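Skandurano Online Sellers Group
Minutes of the meeting held 27 February 2026

Present: Eulalia Herrera (chair), Fahad Gilani, Domingo Valdebenito, Boonsong Phuthong (minutes)
Apologies: Shigeru Honda

1. Minutes of the January meeting
Approved with one correction. The Ulov listing fee is charged per order and not per month.

2. Marketplace ranking complaint
Fahad reported on the complaint to Ulov about its own-label goods appearing ahead of members' listings. He has statements from 118 sellers. Ulov has acknowledged the complaint and given no date for a full reply. Domingo asked whether the group should go straight to the regulator. Agreed to wait 30 days and then file. 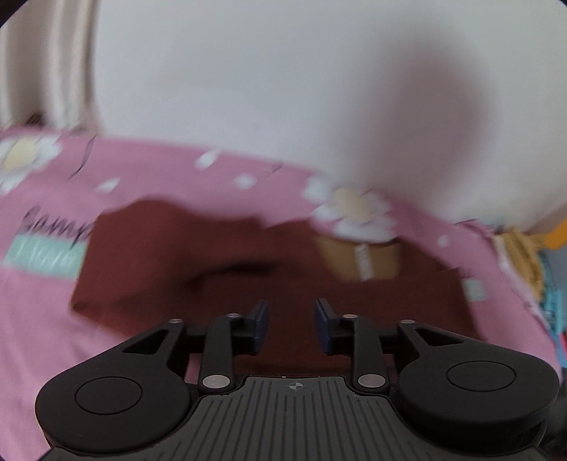 3. Search terms for home textiles
Domingo compared results for fabric sellers on Ulov and Escobar. On Ulov, the first page for most terms was paid placement. He said plain wording in titles did better on Escobar, so that a pink cloth with a daisy print should be listed as "pink daisy fabric" and the shop name left for the end. Eulalia asked for the full list of terms to be sent to members. Boonsong noted that Feltent sellers cannot edit titles after a sale and would need to relist.

4. Shared ad account
Spending for January was $330. Three members have not paid their share. Boonsong to send reminders.

5. Any other business
Shigeru had asked by email whether Escobar's new return rules cover cut lengths. Fahad to find out.

Actions
Fahad: follow up with Ulov; check return rules
Domingo: send list of terms
Boonsong: payment reminders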